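Farnalthorpe opens its equipment planning service to small workshops

Hello from Farnalthorpe! I'm Urmila Tripathi, I look after purchasing here, and I've been let loose on the press release this time (wish me luck). From January we're opening our robot budgeting service, Relar, to any workshop or lab with 2 arms or more on its shopping list.

We built Relar for ourselves first. My colleague Davoud Mousavi went back through 96 of our old orders and found that almost 40 per cent of them were for bits we'd left out of the first quote: brackets, clamps, cable, lamps, baskets, the table itself. The arm had its own line on the budget and everything round it got paid for out of whatever was left. I signed plenty of those orders, so I'm not pointing fingers!

So Relar starts at the bench. You tell us what job you want done and what will be sitting on the table, and you get back one list with prices, delivery times and a column for spares.
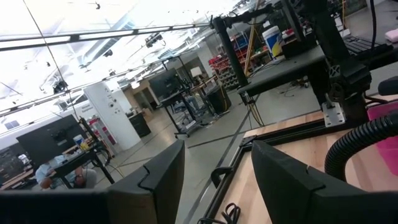
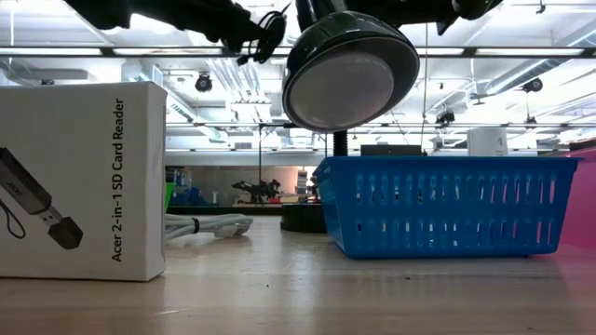 Can we use Relar if we've already bought the arm?

You can, and plenty of the people we've spoken to are in that spot. Send us the model and the size of your bench, and we'll plan the rest of the spending from there. The price is the same.

Our first outside customer is Moltness, where Katherine Huaranga is planning a new sorting area. She came to us with a lovely tidy spreadsheet and left with a longer one, plus a request to her finance team for a second set of gripper fingers. "I'd rather ask once for the full amount than keep going back," she told me, and I may get that printed on a mug.

There are 20 places in the first round. Nghĩa Hoàng is taking bookings on our main office number, and he's in until 2 on Saturday if weekdays are hopeless for you.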